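3.2 Bed surfaces and the placing of small cloths

The second group of observations concerns the bed as a work surface. In the interviews, many residents told us that they do not own a table large enough for folding, or that the table is always occupied by other things. The bed is then the natural place where clean laundry is put down, sorted and folded. Of the 1,391 folding episodes in our material, 514 took place on a bed, and the others were divided between tables, sofas, ironing boards and the floor. The share of bed episodes was higher in the Drarnitz apartments than in the Korness houses, where a separate laundry room is common.

We coded each episode for three properties of the surface: the softness, the covering, and the free area in front of the person. The softness was judged by hand on a scale with four steps, following the procedure of Testa (see Section 2.4). The covering was noted as plain, striped or figured. A blanket with a large repeated print was always coded as figured, also when only a small part of it could be seen between the clothes.

The type of covering had a clear relation to how people placed small flat items such as washcloths, napkins and dusting cloths. On a plain covering, the residents often put down a cloth at any angle and corrected it later. On a figured covering they more often used the near edge of the bed as a guide, and they laid the cloth with one side parallel to it. One participant in Drarnitz explained that "the flowers go in all directions, so I look at the edge of the mattress." We heard similar remarks in four other homes.

The contrast of color is a second factor, which we did not plan to study in the beginning. A pale cloth on a dark or strongly colored blanket is easy to find and its outline is easy to judge. A cloth with its own print on a printed blanket was sometimes overlooked, and in 60 episodes it was left on the bed when the rest of the pile was carried away. Figure 4 gives a case with good contrast. The cloth is spread flat near the edge of the blanket, its upper side is almost horizontal, and only the left corner is a little folded.
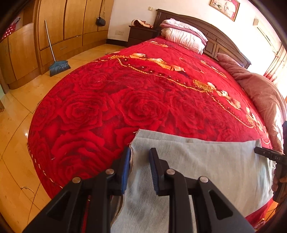
Figure 4. Pale gray-blue cloth on a figured covering (red roses). Surface coded as bed, high contrast.

Curled corners of this type were frequent on beds. A soft surface gives way under the hand, and a corner that is pressed down does not always stay down. We therefore counted a cloth as flat when not more than one corner was raised or turned. With this rule, two coders agreed in 85 percent of the bed episodes. Most of the disagreements came from thick, fuzzy fabrics, for which it is difficult to say where a fold begins.

The height of the bed was recorded only in the second round of visits, in August, and we do not use it in the analysis below. The values are listed by household in the appendix, together with the Kemus softness scores.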